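A few posts tonight about moving my mother's recipes out of a tin and into something my kids will be able to read. Get a cup of tea, I do go on.

The tin came with me from Westness to Sitden and then sat on top of the fridge for 18 years. I finally lifted it down in June and counted the cards. There are 217 of them, and a good many are for the same lemon cake.

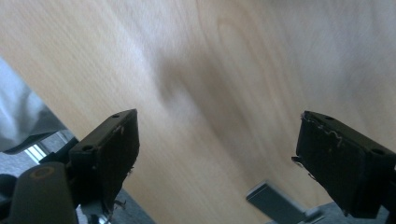

So the first job was deciding what to do with the lemon cakes. My mother wrote a fresh card every time she changed something – a little less sugar, a different pan, a neighbor's opinion – and I couldn't bear to throw any of them out. I've clipped them together and typed up the last one, with the older changes noted underneath.

Second job was the handwriting. Hers is fine, but my grandmother's looks like a row of bent pins. I read those cards out loud over the phone to my sister and we got there between us, mostly by remembering what the dish tasted like. "Butter the size of an egg" stays exactly as written!

I also asked on here what people use for typing them up, and I got such kind answers. 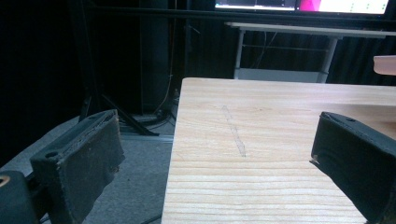

Nosthorpe Baker wrote back that I should leave the spelling mistakes in, as her family only kept the corrected versions and now misses "choclit" terribly. I've gone back and put every one of my mother's "tomatos" in again.

The binder comes from Ghaffari, the stationery shop by the bus station. I bought 2 in the end, one for sweet and one for savory, and 40 clear sleeves to start with, which was nowhere near enough.
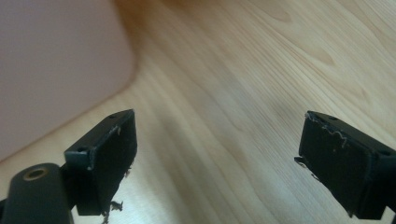 Cards with grease spots go in the sleeves as they are, and I put the typed page right behind. Don't scrub them, please. I tried it on a gingerbread card and took half the ink off with the butter. Wipe your table down before you lay anything out, too, as little curly bits like the pale ones stuck along those black edges will get inside a sleeve and you'll be forever shaking them out.

Soups next, once I've worked out what "the usual amount" means.

Last updated: June, 9:40 pm

Related posts
Lemon cake, the last version
What to do with a box of old letters
My grandmother's pickles, a first attempt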